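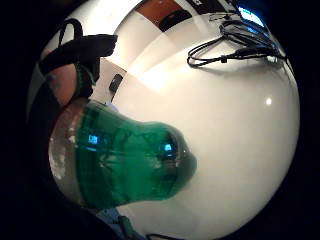 제목: 손에 끼우는 그리퍼 자작 중, 마커 큐브 추적이 자꾸 끊깁니다
게시판: 자작 로봇 > 제작기/질문
작성자: 반토막서보
작성일: 2026년 9월 26일
조회 1348

공유 작업실에서 손에 착용하는 그리퍼를 만들고 있습니다. 물체를 잡는 동작을 기록해서 나중에 팔에 옮기는 게 목표입니다. 팔은 아직 없습니다. 기록 쪽이 먼저 안정돼야 팔을 살 생각입니다.

현재 구성은 이렇습니다.
손 쪽: 광각 카메라 한 대, 손가락 관절 센서, 옆면에 마커 큐브
고정 쪽: 테이블을 보는 카메라 한 대
보드: Grumevley 보드에 펌웨어는 직접 작성
연결: 손 장치에서 USB 허브로, 허브에서 노트북으로

골격은 Margit Hägglund가 공개한 도면을 바탕으로 했고 손바닥 폭만 제 손에 맞춰 줄였습니다. 끈은 원래 도면에 없던 건데 없으면 손등에서 장치가 돌아가서 추가했습니다.

문제는 두 가지입니다.

첫째, 고정 카메라에서 큐브 자세가 튑니다. 정지 상태에서는 괜찮은데 손목을 안쪽으로 돌리면 값이 뒤집혔다가 돌아옵니다. 어제 기록한 415개 동작 중 169개에서 한 번 이상 튀었습니다.

둘째, 손 카메라와 관절 센서의 시각이 어긋납니다. 시작할 때는 맞는데 기록이 길어지면 차이가 벌어집니다. 노트북을 바꿔도 같았습니다.

손 카메라 보정은 두 번 했습니다. 주변부가 많이 휘는 렌즈라서 어안 모델을 썼습니다. 고정 카메라는 일반 모델입니다.

비슷한 구성 해 보신 분 계시면 어디부터 볼지 알려 주세요.

댓글 1
작성자: 기어이빨

자세가 뒤집히는 건 마커 한 면만 보일 때 흔합니다. 평면 마커 하나로 자세를 풀면 해가 두 개 나오고, 둘의 오차가 비슷하면 프레임마다 왔다 갔다 합니다. 큐브를 쓰셨으니 여러 면을 한꺼번에 묶어서 풀고 계신지부터 확인하세요. 면마다 따로 풀어서 평균 내고 있으면 큐브를 쓰는 의미가 별로 없습니다.

댓글 2
작성자: 반토막서보

면마다 따로 풀고 제일 크게 보이는 면의 값을 쓰고 있었습니다. 묶어서 푸는 걸로 바꿔 보겠습니다. 면 사이 위치는 도면 값 그대로 넣어도 될까요?

댓글 3
작성자: 기어이빨

도면 값은 초기값으로만 쓰세요. 스티커를 손으로 붙였으면 면마다 조금씩 돌아가 있습니다. 큐브만 따로 놓고 여러 각도에서 찍어서 면 사이 관계를 최적화로 구하는 게 낫습니다. 저는 243장으로 했는데 그 정도면 충분했습니다.

댓글 4
작성자: 작업대위의먼지

저는 조명하고 테이블을 먼저 봅니다. 첫 사진 보면 흰 상판에 빛이 점으로 맺혀 있고 초록 병에도 파란 반사가 두 군데 있습니다. 화면이 비친 것 같은데요. 상판이 이 정도로 반사되면 마커 흰 부분도 날아갈 수 있습니다. 무광 매트 깔고 모니터 각도 돌리세요. 알고리즘은 그다음입니다.

댓글 5
작성자: 기어이빨

그건 동의하기 어렵습니다. 마커가 날아가면 검출 자체가 안 되지 값이 뒤집히지는 않습니다. 본문 증상은 검출은 되는데 해가 틀린 경우입니다. 매트는 깔아서 나쁠 것 없지만 원인은 다른 데 있습니다.

댓글 6
작성자: 작업대위의먼지

모서리가 번지면 코너 위치가 밀리고, 코너가 밀리면 틀린 해가 선택될 확률도 올라갑니다. 검출되느냐 안 되느냐 두 가지로만 나뉘는 게 아닙니다. 저는 유광 코팅지로 뽑았다가 똑같은 증상 겪었고 무광으로 바꾸고 거의 없어졌습니다.

댓글 7
작성자: 기어이빨

거의 없어졌다는 건 남아 있었다는 얘기네요. 둘 다 해 보면 되는데 순서는 돈 안 드는 쪽부터 하시죠. 코드 수정은 공짜입니다.

댓글 8
작성자: 반토막서보

전체가 나온 사진이 필요할 것 같아 고정 카메라 쪽도 올립니다. 큐브 위치하고 배선 보시면 됩니다.

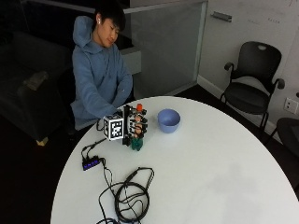

고정 카메라 화면. 손 장치, USB 허브, 하늘색 그릇.

큐브 면은 왼쪽 아래를 향하고 있고 손가락 끝은 주황색 캡입니다. 관절값은 캡 길이까지 넣어서 계산합니다. 이 자세에서는 검출에 문제가 없었습니다.

댓글 9
작성자: 허브수집가

두 번째 문제는 허브 얘기가 안 나와서 적습니다. 카메라와 센서를 같은 허브에 물리고 노트북 도착 시각으로 기록하면 대기열에 쌓이는 만큼 늦습니다. 영상이 대역폭을 많이 먹으면 더 그렇고요. 저는 Relteck 허브 쓰다가 카메라만 노트북 포트에 직접 꽂고 해결했습니다. 허브가 나빴다기보다 제가 너무 많이 꽂은 탓입니다.

케이블도 남는 길이를 테이블 위에 말아 두셨는데, 손을 움직일 때 커넥터가 당겨지지 않게 허브 쪽에서 한 번 고정하세요.

댓글 10
작성자: 느린루프

점점 벌어진다고 하셨으니 저는 허브보다 클럭을 의심합니다. 보드 타이머와 노트북 시계의 속도가 다르면 일정한 기울기로 벌어집니다. 대기열 문제면 들쭉날쭉해야 합니다. 시간 차이를 그래프로 그려 보세요. 직선이면 클럭, 계단이나 톱니면 전송이나 프레임 누락입니다.

펌웨어 시각은 어디서 찍나요? 센서를 읽는 순간인지, 패킷을 보내는 순간인지요.

댓글 11
작성자: 반토막서보

보내는 순간입니다. 카메라는 노트북에서 프레임 받은 시각이고요. 그래프 그려 봤는데 대체로 직선이고 중간에 계단이 두 번 있습니다.

댓글 12
작성자: 느린루프

그럼 둘 다네요. 직선 부분은 주기적으로 시각을 주고받아서 기울기를 추정하면 보정됩니다. 계단은 프레임 번호가 건너뛰었는지 로그에서 확인하세요. 센서 시각은 읽는 순간으로 옮기세요.

댓글 13
작성자: 허브수집가

계단 쪽은 제 말도 맞을 수 있겠습니다. 카메라를 직접 포트로 빼고 한 번 더 그려 보세요. 5분이면 됩니다.

댓글 14
작성자: 초보집게

옆에서 질문 하나만 드립니다. 연습 물체로 병을 쓰시는데 투명한 건 어렵지 않나요? 저는 Rokadent 키트로 시작했는데 설명서에서 블록부터 하라고 해서 블록만 잡고 있습니다.

댓글 15
작성자: 반토막서보

어렵습니다. 병 바닥 쪽이 투명해서 흰 상판이 그대로 비쳐 보이고, 손 카메라 영상으로 윤곽을 따면 초록 부분만 잡힙니다. 그래도 나중에 쓸 물건이 유리 종류라서 처음부터 섞어서 기록합니다. 그릇은 훨씬 수월합니다.

댓글 16
작성자: 작업대위의먼지

그것도 매트 깔면 나아집니다. 회색 무광으로요. 흰 그릇류까지 쓰실 거면 흰 상판은 빨리 포기하세요.

댓글 17
작성자: 기어이빨

바닥색을 하나로 고정하면 나중에 다른 테이블에서 안 됩니다. 깔더라도 몇 가지를 바꿔 가면서 기록하는 걸 권합니다.

댓글 18
작성자: 작업대위의먼지

지금은 추적부터 되게 하는 단계입니다. 배경 다양성은 그다음에 걱정해도 됩니다.

댓글 19
작성자: 반토막서보

중간 결과입니다.

여러 면을 묶어서 푸는 걸로 바꾸고 어제 영상을 다시 돌렸습니다. 뒤집힘은 많이 줄었는데 손목을 끝까지 돌린 동작에서는 남아 있습니다. 면이 하나만 보이는 구간이라 직전 자세와 가까운 해를 고르도록 조건을 넣을 예정입니다. 면 사이 관계는 아직 도면 값이고 내일 촬영해서 구하겠습니다.

센서 시각은 읽는 순간으로 옮겼습니다. 카메라를 직접 포트로 빼니 계단이 없어졌고 직선 기울기만 남았습니다. 이건 시각 교환 코드를 넣어야 합니다.

매트는 작업실에 있는 게 작아서 상판을 다 못 덮습니다. 주문하고 비교해서 올리겠습니다.

댓글 20
작성자: 느린루프

시각 교환은 Boglárka Kelemen이 8월에 올린 글에 코드가 있습니다. 제목에 Sithole 들어간 글입니다. 보드가 달라도 타이머 읽는 함수만 바꾸면 돌아갑니다. 왕복 시간이 긴 샘플은 버리는 부분 꼭 넣으세요.

댓글 21
작성자: 기어이빨

직전 자세 조건 넣을 때 검출이 오래 끊긴 뒤에는 초기화되게 하세요. 안 그러면 틀린 해를 계속 물고 갑니다.

댓글 22
작성자: 반토막서보

둘 다 반영하겠습니다. Sithole 글은 찾았습니다. 면 관계 촬영 끝나면 오차 그래프와 같이 새 글로 올리겠습니다.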